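Visit report: the open day at Prellgate

Home » Reports » Visits

I went to the open day at Prellgate on 25th January, mostly for the furniture. Our club must soon equip a room of its own and I wanted to see how other people arrange theirs. The old Petersen building is 23 minutes on foot from the station, and the last part goes uphill.

At the entrance they gave me a paper map and the visitor number 279. First we saw the hall on the ground floor, where Virkero had put out its shelves and tables. The shelves were nice but too deep for us. I asked the price of the small table and got a leaflet in place of an answer.

Then we went up to the rooms which are rented by the month. I liked these more. They are plain rooms with concrete floors, and the people who use them bring what they have. The seats do not match at all. A folding chair, an office chair on wheels and a slatted bench can live together in one room, and I find this more friendly than a set from a catalog. I sat on a bench of this kind for my coffee. It was hard, but the height was good for my knees.

The lockers interested me most. They are beige metal, with silver handles and small slots in the doors for air. For our club this would solve the question of coats and bags, which now lie everywhere. The weak point of such a room is the electricity - the cables go over the floor to a power strip, and one must look where one walks.

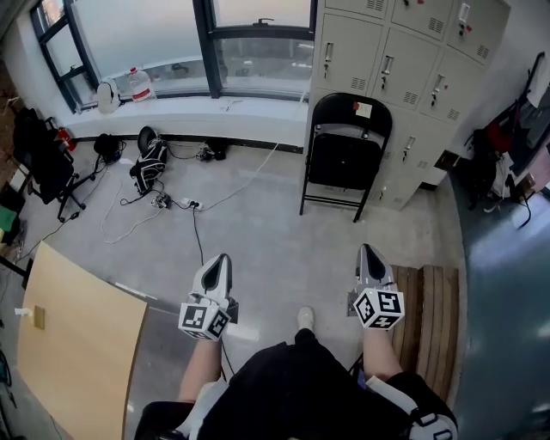
Ginette Cloutier wrote to me after reading my first notes that metal lockers are very loud when many people close them together, and that she would stick felt inside each door before the first meeting. She also prefers folding chairs to benches, as they can go behind a door when the floor must be washed.

I will ask Greton for a price for used lockers. The next open day is in June, and the rooms upstairs can be visited again then.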